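Skerkberg Automation Users Forum
Maintenance and Setup > Two-Arm Cells
Topic: Cable service loops and wrist camera mounting on a two-arm table cell
Status: Open

nnikzad
Member, Redivance site

I am responsible for the upkeep of a two-arm table cell at Redivance and am revising its setup sheet before the December shutdown. I would welcome comments from members who maintain similar equipment, in particular on cable routing.

The cell consists of two arms mounted at the front corners of a table, with plain gray walls on the remaining three sides. Each arm carries a parallel gripper and a wrist camera. The camera cables are purple and are routed along the outside of the links. We do not use a closed sleeve.
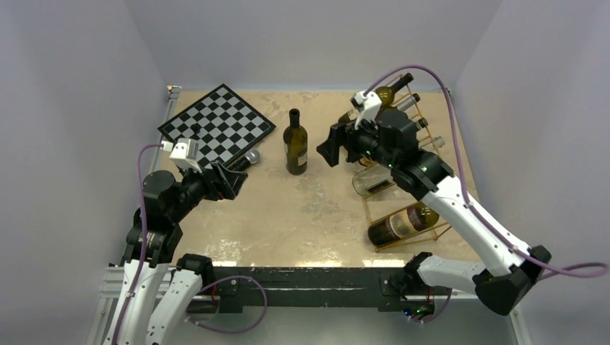
Our current practice is to leave a generous loop at the wrist, so that the last joint can turn through its full working range without pulling on the camera connector. A second loop is left lower down on the arm. The cable is held between these points with hook-and-loop straps, which are replaced at every second inspection.

Two faults have been recorded since the last revision of the sheet. In the first, the right camera dropped its connection when the arm was extended toward the back of the table. In the second, the left camera had shifted on its bracket and the calibration no longer held. Both were corrected, but the sheet as written would not have prevented either of them.

I would be grateful for views on the length of the wrist loop and on the interval for checking the camera screws.

Nazanin Nikzad

bovine
Senior Member

Thank you for the clear account. I must disagree with the loop at the wrist. On a table where tall items stand upright, such as bottles, a loose cable arc is a hazard. It will sooner or later catch a neck or a rack wire and carry it over. We shortened ours until the cable lay within two fingers' width of the link and have had no snagging since.

With regard to the camera screws, we check them every 2 weeks and mark each head with paint, so that any movement can be seen without a tool.

pakzad_tech
Member

I do not share the previous member's view. A short cable moves the strain to the connector, and the connector is the costly part. The dropped connection described in the first post is what I would expect from a cable that is too tight at full reach. Before shortening anything, the arm should be driven slowly to its farthest working pose and the cable inspected there. The home position tells very little.

Our written procedure is as follows.

Put the cell in reduced speed mode and clear the table.
Release all straps above the elbow.
Drive the arm to full reach, then turn the wrist to each end of its range.
Set the loop at the worst of these poses and refit the straps, starting at the camera.
Return to home and confirm that the loop does not hang below the gripper.
Run 12 slow cycles while watching the camera feed for dropouts.

If the feed drops even once, we replace the cable and begin again.

bovine
Senior Member

The procedure is sound, and I accept the point about full reach. My objection stands for the last step of the setup. A loop that clears the gripper at home may still sweep across the table in other poses. I would ask that the slow cycles be run with the usual objects in place.

nnikzad
Member, Redivance site

I thank both members. The suggestion to run the slow cycles with objects on the table will be adopted, after a first pass with the table clear. Our objects include glass, and I would prefer not to discover a fault in that manner.

May I also ask how others treat the front bar? Ours runs between the two arm bases and is scuffed along the top. I have not decided whether the sheet should call for refinishing.

harrow_line
Member

We leave the finish alone and check the fasteners only. Ours are M6 throughout. Please consult the drawing for your own frame before applying a torque figure from another site. If a cable hangs in front of the bar, as it does on many cells of this type, I would protect it at the point of contact with a short length of split tubing. A worn edge will cut a jacket over time.

pakzad_tech
Member

Agreed on the tubing. Please also record the camera position after any work on the bracket. We repeat the calibration at 16 poses for each arm and keep the old values on file for comparison.

nnikzad
Member, Redivance site

The revised sheet will include the full reach check, paint marks on the camera screws, and tubing at the front bar. The screw interval will be set at 2 weeks for a trial period. The length of the wrist loop remains open, and I will report the setting we arrive at once the slow cycles have been completed on both arms.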